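Wosthorpe to try clip-handle lunch tubs in school kitchens, but savings claim draws doubts

Wosthorpe's school kitchens will start packing cold lunches in reusable tubs in September, under a deal with the container supplier Nilleo that the town says will pay for itself before the school year is out. Several people who will have to work with the tubs are less sure.

The town has agreed to take 756 containers on loan for a trial of 90 school days. They will replace the throwaway trays now used at six elementary schools for children who eat on field trips or in classrooms instead of the cafeteria. If the trial goes well, the town has the option to buy the tubs outright at a price neither side would give this week.

Nilleo's figures, handed out at a meeting in the town hall annex, put the saving at $209 per school per month. The handout does not show how that number was reached. Asked about it, Ute Kuhlmann, the company's regional sales manager, said it was based on "typical tray use" and that a fuller breakdown would follow. It had not arrived by the time this story was finished.

The figure also leaves out washing. Jaruwan Klinhom runs the kitchen at the Jonden school, the largest of the six, and she told the meeting that her dishwasher already runs from 10 in the morning until the staff go home.

"A tray goes in the trash and I'm done with it," Klinhom said. "A tub I have to rinse, wash, dry, stack and count. Where is that in the two hundred and nine dollars?"

Kuhlmann answered that the tubs stack easily and that kitchens elsewhere had "absorbed the work without difficulty." She did not name the kitchens.

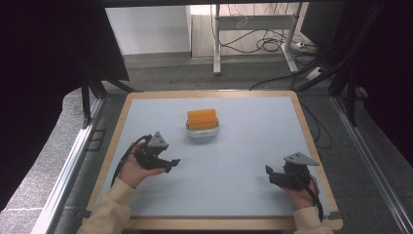
There is also the matter of what goes in them. The trial menu leans on fruit, cut vegetables and sandwiches, none of it very wet, and the tubs have been tested only with a lid on and the container kept level. Anyone who has ridden a school bus with a second-grade class may wonder how long level lasts. The supplier's own care sheet advises against filling them with soup or anything in a sauce, and that rules out two of the five cold lunches served last spring.

Kourosh Ghasemi, who handles purchasing for the town, defended the plan. Wosthorpe spends too much on things it throws away, he said, and the trial costs the town nothing but the loan deposit. Pressed on the size of the deposit, he said it was "modest" and would be returned minus any losses. The contract sets a replacement charge for each missing tub, but the copy given to reporters had that line blacked out.

Lost tubs could prove to be the real expense. The last time the town tried something similar, with refillable water bottles from a firm called Kermani, most of them had gone home in backpacks by winter and the program was dropped without a public report. Ghasemi said that effort was "a different product and a different time." He did not say what would be done to keep the same thing from happening again, beyond a sticker with the school's name on each tub.

Parents at the meeting were split. Afshin Sharifi, who has two children at Jonden, said he liked the idea of less trash and would gladly send a tub back if one turned up in his kitchen. Esmaeil Mohammadi said he had no objection to reusable containers — he packs his own lunch in one — but wanted to see the math before the town signed anything longer.

"They keep telling us it saves money," Mohammadi said. "Fine. Show me the page where it says that."

The town says it will review the trial once the 90 days are up. Ghasemi could not say whether the review would be done by his own office or by someone outside it, or whether the results would be made public. Training for kitchen staff is set for late August, at the Jonden school, starting at 8 a.m. Klinhom said she had not yet been told whether the hours would be paid.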